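Main page Contents Random article Recent changes Help Log in

Handheld gripper recording (good practice)

Handheld gripper recording is a way of collecting examples of manipulation for robot learning. A person holds a gripper in the hand and does the task directly, and the device stores the motion of the hand, the opening of the jaws and usually a video stream. No robot arm has to move during the recording. The data is later used to train a control policy for an arm that carries a similar gripper.

Because the method came out of research groups and spread quickly to small companies, the rules for it were written late and in several places at once. This article describes the working rules that are most often followed in shared rooms, with special attention to the Soltville Rules, which many smaller laboratories copied in whole or in part.

Background

General safety standards for industrial robots treat the robot as the source of danger and the person as the one who must be kept away from it or protected near it. In handheld recording the person and the gripper are one unit, and the arm may be switched off or absent. For this reason the first users of the method often worked with no written rules at all. The usual problems were small ones: pinched fingers, tired wrists, cables under the feet, and recordings that had to be thrown away since no person could say afterwards which device had made them.

In Soltville, the laboratory operated by the firm Soltani began to write down its habits after an internal review of one month of work. The review, prepared by Olga Ibarra, looked at 729 recordings and found that 227 of them could not be used. The most frequent cause was a missing or wrong device label. The second was a work surface that had changed between two sessions without a note. Failures of the hardware came only third.

Ibarra and her colleague Fermín Montecinos then wrote a text of four pages, which was hung on the door of the recording room. The text was later given to partner groups, and it is this version, with small corrections, that is known as the Soltville Rules. It has no legal force. A group that follows it still has to obey the labor and machine safety law of its own country.

Scope

The Rules apply to any session in which a person holds a gripper with powered or spring-driven jaws and records its motion. They apply also when the gripper is only being prepared, charged or calibrated. They do not apply to teleoperation, where the hand of the person moves a separate controller, or to kinesthetic teaching, where the person pushes the arm itself. Rooms in which these methods are mixed must use the stricter rule of the two at every point where they differ.

Work surface

The surface should be wide enough that the operator can put down every gripper in use without placing it on the floor. A cloth cover is permitted and in many tasks is preferred, for it reduces glare and keeps small objects from rolling. The color of the cover is to be written in the session sheet. The Rules do not ask that the cover be flat. An early draft did, and the demand was removed after Montecinos argued that a policy trained only on smooth fabric would be of little use in a home.

Personal items such as keys, phones and jewelry should not lie on the surface during recording unless they belong to the task. This rule is among the most often broken. In the commentary to the Rules it is explained that a key ring seen in a thousand frames becomes, for the learning system, a part of the table.

Handling of grippers

Grippers which are not in the hand are to stand upright on their base, with the jaws all pointing to the same side. The operator then always reaches for the handle and never for the jaws. A gripper may not be laid on its side, even for a short moment, if it has an exposed camera or mirror.

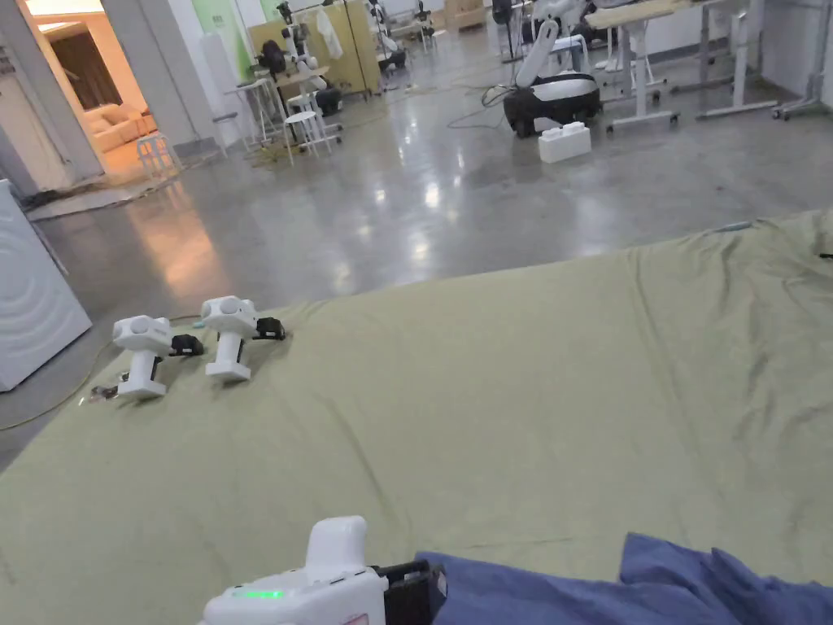 Before each series the operator opens and closes the jaws fully three times and listens for a scraping sound. The jaws are wiped after work with food, powder or adhesive tape. After 1,000 full closings the finger pads are inspected, and after 2,000 they are replaced whether or not they look worn. These two numbers were taken from the experience of one laboratory with one type of soft pad, and users of harder pads have complained that they are too low. The present text lets a group set its own numbers if it keeps a written record of the reason.

Status lights must be visible to the person who holds the device. The Rules do not fix the meaning of the colors, as manufacturers differ. They ask instead that a card with the meaning of each color be kept in the room, in the language of the operators. Devices of the Fivo type and devices of the Wosier type, for example, use the same color for two different states, and a group that owns both should mark one of them with a sticker.

Cables and floor

Cables are the subject of the longest section. A cable that crosses a walking path must be covered or taped down for its whole length. A cable that only follows the edge of the work surface may stay free, but it must not hang in a loop where a foot can enter it. Charging cables are removed from the surface before recording starts.

Polished floors are allowed. When the floor reflects the ceiling lights strongly, the lights should be left in the same state for the complete session, and the state is noted. Blinds follow the same rule. Some groups close them always, which the commentary calls acceptable but not necessary.

Other robots in the room

Handheld recording frequently takes place in rooms where arms and mobile robots are also kept. The Rules divide such machines into three states. A machine is "parked" when its drive power is off. It is "held" when power is on but motion is blocked by a stop button. It is "live" in every other case. Handheld recording may take place beside parked machines without limits. Beside held machines, the stop button must be within sight of the operator. Beside live machines it is not permitted, except with a second person who does no other work than watching.

An arm should be parked in a posture that it can keep without power. If this is not possible, nobody may sit or kneel under it. Stools and cases are kept out of the path of a mobile base also when the base is parked, so that the path does not have to be cleared in a hurry later.

Session sheet

Each session has one sheet, on paper or in a file. It must contain:

- the label of every gripper used, and in which hand it was held
- the name or code of the operator
- the surface and its cover
- the objects of the task
- the state of lights and blinds
- the state of each other machine in the room
- anything that was changed during the session

The sheet is filled in before the first recording and corrected after the last one. Filling it in from memory on the next day is counted as a fault. In Soltville the sheets of the week are read by a second person every Tuesday, a habit which other groups have mostly not taken over.

Operators

The weight of a handheld gripper is small, but the wrist carries it in a position which is not natural. The Rules limit continuous recording to twenty minutes, followed by a pause of at least five. An operator may end a session at any time without giving a reason. Long hair is tied back, and rings are taken off the hand that works near the jaws.

When the camera of the device can record other persons, they must be told before the session begins. A sign on the door is enough for staff. Visitors have to be told in words. Doors to neighboring rooms may stay open only if the people there have agreed.

Reception and criticism

Groups that adopted the Rules have generally praised the session sheet and the three machine states. Criticism has been directed at two points. The first is the limit of twenty minutes, which is said to be impractical for tasks such as folding laundry, where one good series can take longer. The second is the requirement to repeat calibration after each change of operator. Montecinos has defended it in the commentary with the remark that "the tool does not know who is holding it, and this is exactly why we must check."

A further objection is that the Rules speak nearly always of one operator with one or two grippers. Sessions with several people around a single surface are mentioned in only one sentence, which says that they should agree beforehand on who begins. Ibarra has stated that a longer section is in preparation.

See also

Teleoperation
Kinesthetic teaching
Learning from demonstration
End effector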